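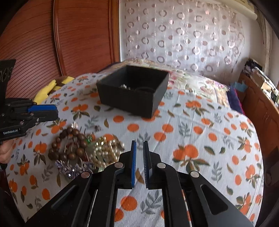 Equipment round: hand-held grippers for the small objects work

The March round of equipment requests closes at the end of the month, and the largest new line in it comes from the household handling group at Fostura. The group is asking for hand-held grippers, spares, storage and charging to cover a season of recording in ordinary homes. What follows sets out what is being asked for, how the request was put together and what other groups should check before they add their own lines to it.

The work is sorting and packing small items by hand, with the gripper standing in for the fingers of a robot arm. The operator holds one gripper in each hand, picks things up and puts them in a box or on a surface. The recordings are used later to train the arms in the Satamar cell. No arm leaves the building, so the cost of a home session is mostly people, travel and whatever breaks.

Soledad Prieto wrote the request. Joris Van der Linden checked it against last year's spending and sent it back once, for missing spares.

What is being requested

The request is for six complete sets. A set is a left and a right gripper, a carry case, a charger with its leads and one packet of replacement finger pads. The quoted price per set is 2,653 euros before tax and delivery. That figure is from Ivico, who would supply the whole order and hold the spares on their shelf.

Two of the sets would stay in the building as a reserve. The other four go out with the home teams and come back at the end of each block for inspection. Earlier drafts had no reserve at all and assumed a damaged set could be swapped by the supplier within the same week. Purificación Villanueva looked at last year's returns log and found no case where this had happened, so the reserve went in.

Sets are priced as pairs, and Ivico will sell a single replacement gripper only if the serial number of the damaged one is supplied. Please record serial numbers when sets are unpacked. The sheet is in the stores folder, in the same place as the one for the arm tooling.

Finger pads

Pads are the item most likely to be under-budgeted. They wear at the tip first, then along the inner edge, and a worn pad lets small metal objects turn in the grip. With blocks, cups and folded cloth this makes little difference and the pad can be used until it splits. Jewellery is harder on the budget. Thin chain slides between worn ridges, beads roll out at the side, and a ring picked up on its edge needs both faces of the grip to be sound.

The group wants to keep more than one pad type in stock and choose by task. Jarrah Cartwright is running the comparison and will report before the order is placed. Until then the request carries a mixed quantity. If the comparison favours one type, the quantity stays the same and only the part numbers change.

Two practical points on pads for anyone sharing the order:

Pads are to be changed in pairs on the same gripper unless a comparison is being run on purpose. A mixed pair must be written on the session sheet, because the two fingers then behave differently and the recordings have to be labelled for it.

Used pads come back to stores in the bag the new ones arrived in, marked with the set number. They are inspected before they are thrown away, and the inspection is how next year's quantity will be worked out.

Props and objects

Objects are a separate line and come out of the session budget. Home teams work with whatever the household agrees to, plus a prop box made up in advance. For the jewellery task the prop box holds costume pieces only: bead strands, chains, bangles, rings and a few pendants, chosen so that hard and easy items are mixed. Nothing of real value is to be used, whatever the householder offers. Insurance for the sessions covers the equipment and accidental damage to furniture. It does not cover jewellery.

Cayetano Toledo has asked that prop boxes be listed item by item on the way out and on the way back. This takes a few minutes and has been resisted, but small pieces do go missing in bedding and carpets and a list is cheaper than a second visit. Beads from a broken strand should be collected and returned even when they are of no further use.

Open containers without lids are preferred for packing tasks. Straight sides give a clear edge to work over, and a dark box makes silver chain easier to pick out in the recordings. Plain boxes from the stationery supplier are good enough. Please do not order display boxes.

Working area and setting up

The grippers were first tried on benches. Home sessions are different, and the equipment list has changed to match. Beds and sofas give under the hand, so the tip of the finger presses into the surface before it closes on the object. Patterned covers are common and should be left as they are. Replacing a household's bedspread with a plain sheet defeats the purpose of going to the home.

Lighting is the other cost that tends to grow. The group asked for portable lamps in the first draft and has now taken them out. Windows vary from house to house and the recordings are meant to include that. One small lamp per team remains in the request for winter afternoons, charged to the general stores line.

The rest of the setting-up kit is cheap and easily forgotten. Each case needs a cloth for the floor, a pen that writes on tape, spare screws of the size used on the linkages, the matching driver, and a soft brush for lint. Fabric fibres collect around the pivots after a day on bedding. Brush them out before the gripper goes back in its case, and do not oil the joints.

Operators should also have a flat place to put a gripper down between takes. Laying one on the bed among the objects is the usual habit and it is how chains end up wound round the linkage. A folded towel on a nearby chair is enough.

Quotes received

Two suppliers were asked. Ivico quoted for the full request as written. Vidal quoted for the cases, chargers and setting-up kit only and declined to quote for the grippers. On the items where the two can be compared Vidal is cheaper, but splitting the order means separate deliveries, separate warranty terms and a case that may not fit the gripper without cutting the foam. Joris's recommendation is to keep the order whole for the first season and split it when replacement cases are needed.

Delivery charges were left out of the Ivico quote and have been asked for in writing. No order number will be issued until they arrive. The same applies to the cost of return carriage for warranty repairs, which last year was paid by us and had not been planned for by anyone.

Training time

The purchase price does not include operator training and should not be compared with last year's total as if it did. A new operator needs a half day on the bench and a supervised home session before working alone. Most of that time goes on small items. Picking up a cup is learned at once. Holding a bead trinket between the pads without squeezing it out, or lifting one chain from a heap without bringing the rest, takes repeated practice, and the early takes are usually unusable.

Training hours are to be entered on the people line under the team's own code. Stores will not accept them as part of an equipment request. Several groups did this last year and the totals had to be separated by hand.

The order of work in a session also affects the budget. Teams that start with the tangled items lose time and patience and book extra hours. The guidance is now to begin with loose single pieces on the surface, move to pieces lying close together, and leave the contents of the box until last.
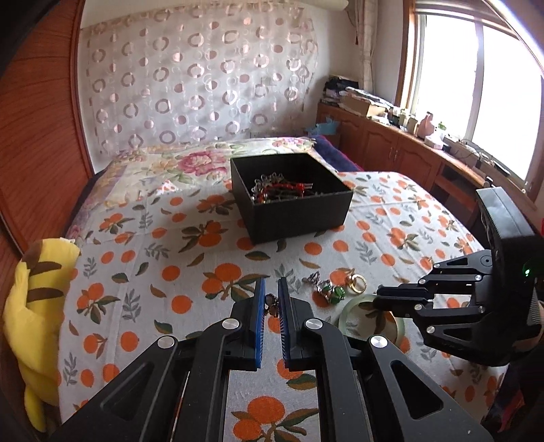 Storage and charging

Four sets going in and out each block need a fixed place. Shelf space has been agreed in the small equipment room, on the wall side, with sockets above the second shelf. The reserve sets go on the top shelf in closed cases and are charged at the start of each month. A set that is out of its case and not on charge will be treated as faulty and sent for inspection.

Cases should be packed with the fingers closed and the pads clean. A pad left pressed against foam takes a mark. Loose pads, screws and leads go in the lid pocket and nowhere else.

Sharing the order

Any group that wants to join the order should send Soledad the number of sets, the start month and the budget code. Requests without a code will be held over. Groups that need grippers for only a single block are asked to borrow from the reserve, on the condition that one reserve set stays in the building at all times.

The following are not part of this round: arm-mounted grippers, replacement arms, cameras bought separately, laptops and any storage for recordings. Storage is being looked at with the rest of the computing budget, and Purificación will circulate the form when the sizes are known.

Questions on pads go to Jarrah, on props and lists to Cayetano, and on everything to do with quotes and delivery to Joris. Corrections to serial numbers go straight on the sheet.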